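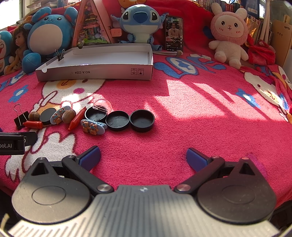
4.2 What counts as tidy

The claim we set out to test is an old one: that small household objects are put away by kind, and that the container follows from the kind. It appears in most of the advice literature, and Kuusk repeats it with few reservations. We doubt it. In the Drerby homes the container usually came first, and the kinds were worked out afterwards by whoever was asked to explain them.

Figure 3. Small objects in a row on a printed fleece blanket, with an open white box lid behind them and stuffed toys along the back.

Take the row in Figure 3. It includes a binder clip, two brown nuts, a red crayon, a pair of light blue hair clips with teddy bears on them, and several round black lids or caps. A coder trained on the Nidton scheme would send these to stationery, food, drawing, hair and "parts", which makes five destinations for a handful of things that would fit in one lid. A second binder clip is fixed to the rim of the box lid, where it is hard to say whether it has been stored or is in use. The scheme requires an answer. We left the cell blank, and we would do so again.

The full inventory runs to 3,430 objects from 47 bedrooms and living rooms. Eglītis and Kuusk coded all of it separately, and they disagreed most often over exactly this sort of thing: caps without bottles, capsules, single clips, nuts and shells kept with toys. Eglītis tended to treat a loose lid as belonging to an absent container. Kuusk treated it as an object in its own right. Neither could point to anything in the rooms that settled the matter, and a meeting held to settle it produced a third reading, which we have not used.

It may be objected that a row is itself a kind of order. Perhaps. Objects set side by side on a bed or a floor look sorted to an adult eye, and Šimkus has made a good deal of this. But a row can be the start of sorting, the end of it, or a game with no interest in sorting at all, and a still picture does not tell us which. We therefore did not score rows as tidy. Under the Lorkier rules they would have been, and the tidiness figures reported from that study should be read with this in mind.

Larger soft toys gave no such trouble. Both coders placed them in one category every time, and in 10 of the homes they were the only category on which the household agreed as well. Whether that shows a shared idea of order, or only that large things are easy to name, our data cannot say. We return to the four homes that kept no soft toys in Section 4.3.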